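I have been a robot's teacher for five months now and I am still not trusted with the screws.

The job came through Sala, the training arm of a firm in Clesitz that I'm contractually allowed to name and contractually not allowed to be rude about. I sit in a swivel chair with a controller in each hand, and I do a small job very slowly while a computer writes down everything my wrists get up to. Later a model is fed the lot, and learns to do the job the way I do it. This ought to worry somebody. I once glued a model Spitfire to a kitchen worktop.

Most of my hours are in the simulator, where nothing can be broken and the coffee can be kept near the keyboard. The software is called Grillitus, which sounds like something you'd get from a barbecue and feels like it for the first fortnight. You drive two arms, you get a view from above and a view from the wrist, and neither of them agrees with the picture in your head of where your own hands are.

Each go at the task is called an episode. You start with the arms parked, do the thing, put the arms back and press a pedal. If you did it well you press the left pedal, and if you made a mess you press the right one. Viera Rusnák, who runs the shifts, replays a selection of the left-pedal ones every evening and sends back the ones she considers optimistic. My record for a single day is 115 kept. Hers, from back when she did the driving, is 197, and it is written on a sticky note on the kettle.

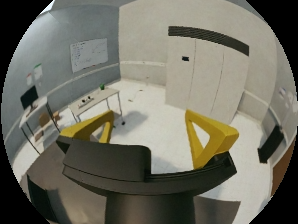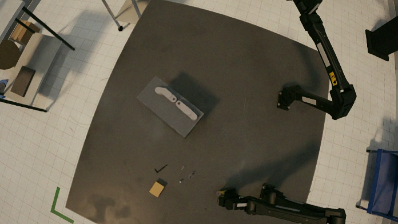 Depth is what gets everyone. In ordinary life you've got two eyes and a lifetime of reaching for mugs, and in Grillitus you've got a flat screen and hope. Sideways is easy, up and down is fine, and towards-the-thing is a matter of faith. What I've learnt to do is watch the shadows. Look at the two pale bits on the grey block, lying end to end with the little gap between them: the thin dark line along their edges is worth more to me than anything on the readout, because when a shadow parts company with its object, the object has left the block whether you meant it to or not. The wrist view is useful for the last stretch, when there's floor showing between the yellow fingers and you want something else to be showing there instead.

It doesn't help that the wrist view bends everything. Whoever built the simulated room was thorough about it, and there's a whiteboard on the wall with handwriting I have spent a shameful amount of paid time trying to read. I can't. I asked Viera whether it said anything. She said it said "get on with it", and went back to her sandwich.

The other thing I was slow to grasp is that you're meant to be consistent, which is a different skill from being good. I had a lovely day in October when I felt properly inventive. I came at the block from the left, from the right, once from more or less overhead with a sort of flourish. All left pedal. Viera sent the whole lot back. If I pick a thing up six different ways, she explained, the model tries to do something in between all six, and in between is usually thin air. So now I approach from the same side every time, at the same dull pace, and I pause before I close the fingers. The pause is mine. I was hesitating. It has since been seen in the trained version, which rolls up to the block, stops, has what looks very much like a think, and then closes. I've passed on nothing else to the next generation and I find I'm quite moved.

It has also picked up my habit of opening the fingers far too wide, like someone about to receive a large sandwich. We're working on that.

Total so far is 1719 kept episodes across all the tasks. The hex key remains the worst of them. It's thin and black, it lies on a dark surface, and it pivots if you so much as look at the short end. On Tuesday I got it up first time, held it there feeling like a surgeon, and trod on the wrong pedal.

There's talk of moving a few of us to the real arms over at Skurngate in the spring. The real ones have an emergency stop, a waiver and a woman called Jan who shouts. I've put my name down. I've also asked if the screws are included, and Viera said she'd see how the hex key goes.

Related posts
The swivel chair: a complaint in 2 parts
What I told my mother I do now
Why my thumbs hurt
Clesitz has one good bakery and it shuts at noon
I have opinions about pedals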